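News > Energy > Storage

Vedow to open battery storage site at Herolwood in October
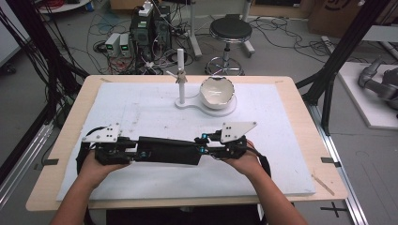 A black hand-held gripper held in both hands over a white foam board.

Vedow has confirmed that its new battery storage site at Herolwood will begin operating in October. The site has 255 battery cabinets and will store surplus power from the local grid for release during the evening peak, which usually begins at 4 pm.

Planning consent was granted on condition that a sound barrier be built along the northern boundary – that work is now complete. Final safety checks are expected to take roughly six weeks.

"The site will help to steady supply during the winter months," said Maham Rajput, head of grid projects at Vedow. "Residents will be told in writing before any night-time testing."

Jörg Reuter has been appointed site manager. A second site, at Jomville, remains under review.

2 comments | 6 shares

Related items
Jomville substation repairs completed
Hadgu names Rimantas Žukauskas as technical director
Home battery grants: how to apply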